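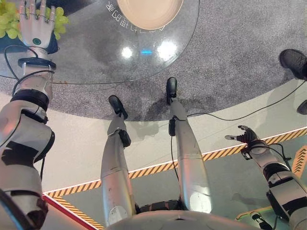 Home | Syllabus | Handouts | Readings | Contact

Handout 5: Table Grapes After Harvest
May 12, 2021
Course staff, Mellthorpe

1. Why grapes are treated differently

Grapes do not ripen further once cut. Sugar and acid are fixed at harvest, so everything done afterward only slows decline. The main losses are water loss from the stem, gray mold, and berries dropping from the bunch. A stem turns brown well before the berries soften, and buyers read stem color first.

2. Cooling

Field heat should be removed within hours. Forced air is the usual method. Room cooling takes much longer and leaves the center of a stacked pallet warm. Target humidity is high, but free water on the skin must be avoided, as it helps mold spores sprout. 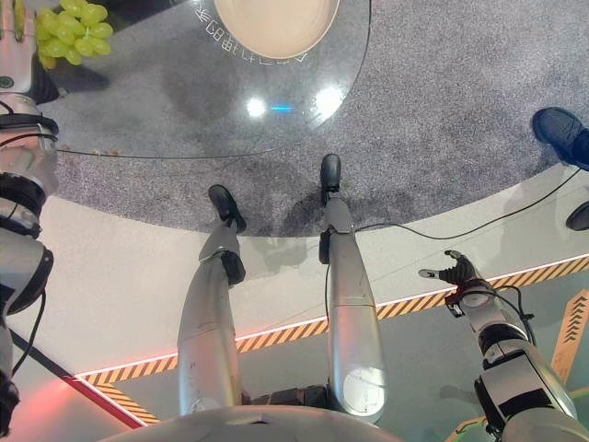

Berry temperature, measured with a probe in the pulp, is the figure to record. Air temperature at the fan tells you little about the fruit.

3. Case data: Lilwood packing house

The April data set covers 1,651 cartons in 2 cold rooms. Of these, 19 were rejected on arrival. Rejection codes are defined in the Prena data sheet. Shatter and mold are coded separately, even when both occur in one carton.

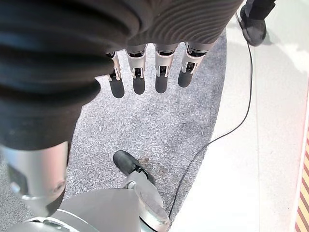 Cartons with more than one code are entered once, under the more serious defect. Work out the rejection rate for the full set before splitting it by room. Show units in all tables.

Reading for next class: sections on sulfur dioxide pads and liner venting.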